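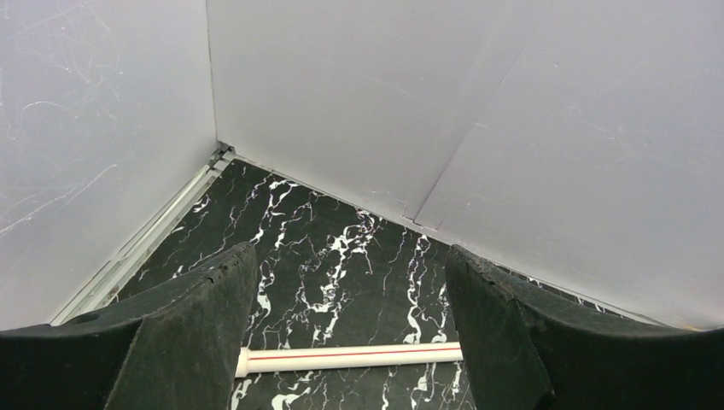

## Ticket 605: Dial on Jiseck demonstration stand does not hold its setting; unidentified rod on enclosure floor

**Opened:** July 2020
**Reported by:** Lumturie Hodžić, Teaching Support, Hoxha Building
**Assigned to:** Stojan Papadopoulos, Equipment Services, Bultedine Institute
**Priority:** 4
**Status:** On hold, awaiting part

### Problem as reported

The numbered dial on the Jiseck stand no longer stays where it is set. When the dial is turned to a number and released, it drifts back by a small amount. The amount varies. On one attempt it moved most of the way to the next number, and on the attempt after that the movement was barely noticeable.

The reporter also found a thin white rod with a red stripe along its length on the floor of the enclosure, in the corner. The rod is not mentioned in the most recent inspection record, which was completed in March. It is not known whether it belongs to the stand. The reporter has asked that the two matters be handled under one ticket in case they are connected.

The stand is needed for the introductory sessions on reading and recording settings. Attendees write down the dial position at the start and end of each exercise, and the drift makes the second reading unreliable.

### Initial response (S. Papadopoulos)

Receipt confirmed. The reporter was asked to supply the following before a visit was arranged:

- whether the drift occurs in both directions of turn
- whether the dial can be lifted or rocked by hand
- whether the stand has been moved since the March inspection
- whether any part of the stand is visibly missing or open at the end

The reporter was also asked to leave the rod where it was until it had been seen.

### Reply from reporter (L. Hodžić)

The drift occurs only after a clockwise turn. Turned the other way, the dial stays in place. It cannot be lifted, but there is slight rocking from side to side. The stand was moved from the upper storeroom to its present location after the March inspection; the move was carried out by building staff and no fault was noted on the transfer form. I could not see an open end or an empty fitting, although I am not familiar enough with the assembly to be certain.

I would add that the previous group did not report a difficulty. Their worksheets are available if they would be of use.

### Site visit, first entry (S. Papadopoulos)

The drift was reproduced. A reference mark was made in pencil on a strip of paper held against the pipe, and the dial was turned clockwise, released, and left for about 20 minutes. The movement took place immediately on release. No further movement was recorded during the waiting period. The fault is therefore not a slow creep under load, and the waiting step may be omitted from later tests. 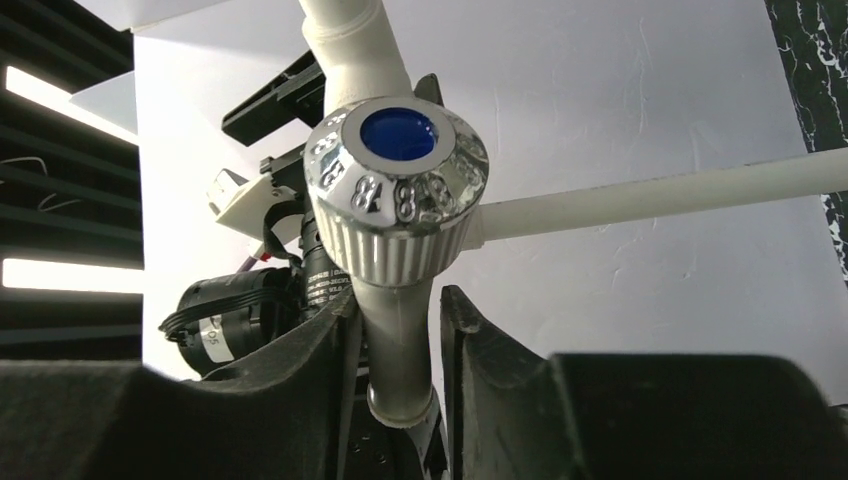 Readings on this stand are to be taken from the front only. The March record does not state where the inspector stood, and an observer positioned to one side will read a different number from the curved band. For all tests under this ticket the starting position is the one with 18 near the front and the 8 to its right. The blue center of the dial should not be used as a guide to position, and readings should refer to the raised numerals alone. Where light on the polished band makes a numeral difficult to read, the observer should shade it with a card and leave the dial untouched.

### Tests carried out

1. **Counterclockwise turn and release.** The dial stayed in place. Result agrees with the reporter's account.
2. **Clockwise turn and release.** The dial moved back. Repeated with the same outcome, although the amount differed each time.
3. **Clockwise turn with the side rod supported by hand.** The dial stayed in place. When the support was removed, the dial moved back.
4. **Clockwise turn with light downward pressure on the dial.** The dial moved back. Pressure from above makes no difference.

### Assessment

Test 3 indicates that the side rod is bearing on the dial after a clockwise turn. The likely cause is wear or displacement of the retaining sleeve inside the dial, which would also account for the rocking described by the reporter. The sleeve cannot be inspected without removing the dial, and removal is not advised until a replacement is in hand – the old sleeve often splits when withdrawn.

No fault was found with the upper or lower pipe.

### Loose rod

The rod was compared with the parts drawing for the stand. The drawing shows no rod with a red stripe. An inquiry has been sent to the supplier, Gandden, with a written description. Until a reply is received, the rod is to be kept in a labeled envelope in the Equipment Services cabinet. It should not be fitted to the stand, and it should not be discarded.

At present there is no evidence that the rod and the drift are related.

### Interim arrangements

- The stand may remain in use for exercises that require counterclockwise turns only.
- Second readings after a clockwise turn are to be marked "not valid" on the worksheet.
- The side rod is not to be tied, taped, or wedged.

### Reply from reporter (L. Hodžić)

The interim arrangements are acceptable. The session leaders have been informed and the worksheet has been amended. Please confirm whether the earlier worksheets should be corrected or left as they are.

### Response (S. Papadopoulos)

Please leave them as they are and attach a copy of this ticket. Replacement sleeve ordered from Gandden. The ticket will stay on hold until it is delivered, and tests 1 to 4 will be repeated after fitting.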